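Home > Papers > Workshop Robotics > Low-Cost Arms

Category: Simulation and Home-Built Hardware

4. Building the Kitchen Twin

4.1 Why we simulated first

Our arm, which we call Tindall, was put together on a shared bench at the Skonley workshop between other members' projects. Bench time came in short evening slots, and we wanted many more attempts than those slots could give us. So we built a simulated kitchen alongside the real arm and let the two grow up together. This was easily the most enjoyable part of the project, and we would urge anyone building an arm at home to try it early, before the wiring is tidy and before the wrist has its final cover.

The kitchen runs in Peltach, a small physics and rendering package that one of us had already used for a garden cart. Counters, floor and small fixtures are loaded as separate bodies, each with its own surface texture. We picked busy textures on purpose. A plain gray counter is kind to a vision model, and real counters often aren't. Speckled stone next to wood planks gave us two patterned surfaces meeting at a hard line, and our first edge finder got lost there again and again. We were delighted to have found that in March and on a screen.

4.2 The wrist view

The simulated camera sits behind the palm and looks out past the fingers, matching the bracket we later bolted to the real wrist. Figure 3 was rendered from this position with the jaws apart and nothing between them. The palm takes up the bottom of the view, and the light gray pads on the inner sides of the fingers stay easy to pick out against the dark stone. We liked those pads so much that we kept the same shade on the real gripper, cut from a sheet of soft rubber we found in the scrap bin.

Renders with an empty gripper turned out to matter a great deal. In our first training set nearly every picture had something between the jaws, and the model learned to report a grasp whenever it saw the pads. We went back and rendered 2,581 open-jaw views at different heights and angles over the counter, including many close to its edge. With the grasp views added, the full set came to 2,924 pictures. The false reports dropped so sharply that we first suspected a bug in the logging script, and we spent a happy evening failing to find one.

4.3 Moving to the bench

For the real trials we ran 100 reaches over a borrowed slab of countertop, using Sisten, our own control script, with the same settings as in simulation. The arm stopped short of the slab edge in all but 4 of them. Those misses came from slack in the shoulder belt, and tightening it by a quarter turn fixed the worst of the drift.

Figure 3. Wrist-camera render from the simulated kitchen: open jaws near the edge of the granite-patterned surface, with plank flooring beyond.

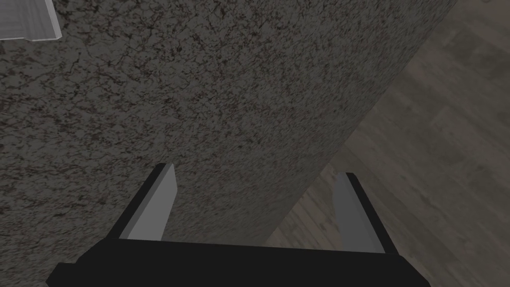
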